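About Clurlow

Clurlow is a shoe repair and resoling business. We fix walking boots, work boots, dress shoes and climbing shoes, and we take orders over the counter and by mail. The company started in August with one stitching machine and a rented counter at the back of the Pidari dry cleaners on Jacquet Street. We outgrew the counter in our second year and moved to Ilthorpe, where we have been ever since.

There are 4 of us at the benches on a normal day. Two work on soles and heels, one does stitching and zippers, and one handles intake, cleaning and finishing. Last year we completed 894 mail-in orders on top of the counter trade. We expect to pass 1,000 this year.

What we do

Most of our work is full resoles on welted boots. We also replace heels and toe pieces, restitch uppers, patch linings, fit new eyelets and stretch shoes that pinch. Climbing shoes get a half sole, plus a new rand if the old one has worn through. We dye leather in black and in most browns. We do not dye suede, and we do not repair inflatable or battery-heated footwear.

Cemented sneakers are looked at case by case. Some can be resoled and some can't. If the midsole foam has started to crumble, we will send the pair back with only the return postage to pay.

How an order works

Fill out the form on the Orders page and print the slip. Put the shoes in a box with the slip on top and mail them to the workshop. Please take out laces, shoe trees and custom insoles unless they are part of the repair. We email a quote when the pair has been inspected. Work starts when you approve it, and the usual turnaround is 40 days in fall and winter, less in spring.

If you don't approve the quote, we mail the shoes back as they came. Shoes that are finished and paid for can be picked up at the counter or returned by post.

Packing

A plain shoebox inside a slightly larger carton is enough. Stuff the toes with paper so the uppers hold their shape, and wrap each shoe separately if the leather is light in color. Boots taller than the ankle should go in lying flat, heel to toe.

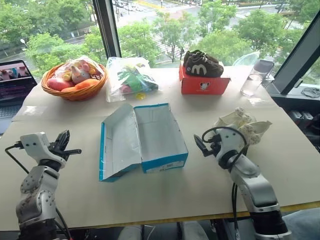 By Archana Dixit
Posted Feb 26, 2023

Guarantee

Stitching and sole bonding are covered for one year from the date we send the shoes back. Normal wear of the sole isn't covered, and neither is damage from drying shoes on a heater. To make a claim, reply to your original quote email and attach a photo of the problem.

Visiting

The counter is open Tuesday through Saturday. There is street parking in front and a bike rack by the side door. You don't need an appointment to drop shoes off, but call ahead if you want to talk through a large job such as a full rebuild.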